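Galley parts kits: notes on the kitting set

README, last touched in June

Galley is a small collection of picture records of parts kits being laid out on a bench. Each kit is supposed to contain one round red board, one small cylindrical part with its leads, a bundle of colored wires and one white cable. The parts wait in yellow trays and the kit is gathered on a steel tray in between. That is the whole job, and I would ask you to be suspicious of anybody who makes it sound grander.

I inherited the folder from the Kenton project, along with a summary page that called the set "complete and consistent." I have been through all of it since and I don't think either word holds up. What follows is what I could check for myself.

What is in the folder

There are 301 records. Of those, 227 have a kit sheet that I could match to the pictures without guessing. The rest are in a subfolder named unmatched. The old page counted them as good. Maybe they are, but I couldn't show it, so they stay where they are until someone can.

Each record has the pictures, a kit sheet (plain text, one line per part) and sometimes a remarks line. The remarks line is free text and reads like it. "OK", "ok?", "see previous". Treat it as gossip.

Views

Two kinds of view come with most records, one from close in and one that takes in the table. The Kenton page said the close ones were enough to tell which part was being handled. I doubt it. Polished metal picks up whatever is near it, and a patch of red on a shiny surface can be a reflection of a board just as easily as a board. 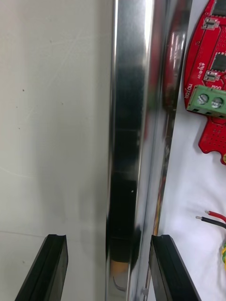
So if you sort by color, please don't do it on the close views alone. I tried it on a small batch and the results looked great until I checked them by eye. Use the wider view to settle what is on the table, and go back to the close one for edges and surface. Where only the close view survives, the kit sheet says "single view" in its first line.

Part names

This was the worst of it. The Kenton sheets call the same little metal cylinder a motor, a solenoid and, in one place, a "buzzer thing." The newer sheets, done under the name Younis, say "vibration motor" throughout. I like that they picked one and stuck with it. I'm less sure that they opened up a part and looked. In the cleaned sheets I use "cylinder, leaded" and keep the older word in a second column, so you can put it back if you know better than I do.

The boards are just "board, round, red." There was a claim that all the boards are the same revision. I found no revision numbers anywhere in the sheets, so I removed the claim.

Layout of the bench

Yellow trays go at the corners, in two columns, with the steel tray in the middle. The sheets number the trays from the upper left, going down, then over to the right column and down again. A few older sheets number across instead, and I have marked those with an x after the record number.
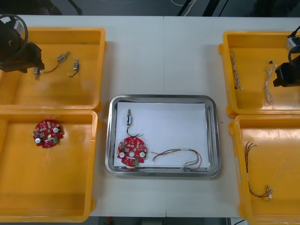
Deciding what counts as "in the kit" took longer than it should have. The first rule we had was that a part is in the kit once it is inside the rim of the steel tray. Fine for boards. Wires are another matter: the thin red, black, green and yellow ones can stretch well across the white paper lining, and a long lead doesn't care about rims. The rule now goes by the body of the part, or the connector if it has no body to speak of. Leads hanging over the side don't change the answer. I'm still not happy with it for the twisted white cables, which are all lead and hardly any connector, and I'd take a better rule if you have one.

Known problems

Tray counts drift. The kit sheet gives a starting count for each yellow tray, and in plenty of records that count disagrees with the pictures by a part or more. My guess is that trays were topped up and the sheet was copied forward. Trust the pictures over the sheet.

Tangled leads are not marked in any consistent way. The Skalby sheets have a "tangle" box, but it is ticked on nearly every one, so it tells you next to nothing.

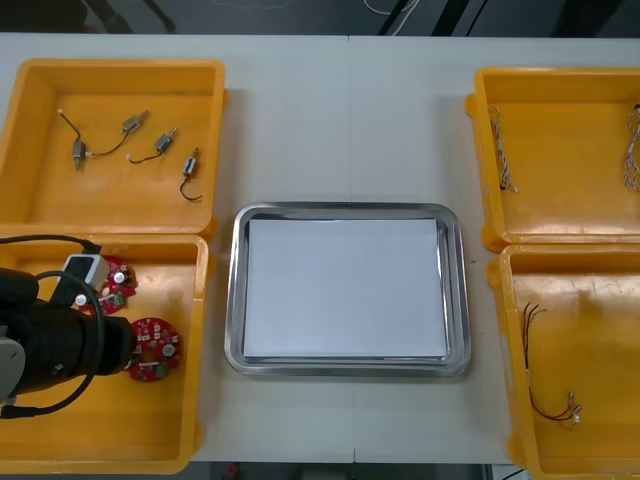
Boards that overlap or sit partly out of sight get logged as "partial." An earlier pass logged them as missing. I changed every one I found and surely didn't find them all.

Order within a session is unreliable. File names run upward, but I have seen at least 2 sessions where the numbers clearly don't follow the work. Don't build anything that depends on sequence without checking first.

What I would and wouldn't use it for

Sorting parts by type, yes, with the matched records only. Checking whether a kit has everything on its sheet, maybe. Timing, no. Defect spotting, definitely not: no part here was ever inspected, and "ok" in a remarks line is not an inspection.

Changes

v2: names cleaned, unmatched records moved out, "complete and consistent" deleted from the summary.
v1: as received from Kenton.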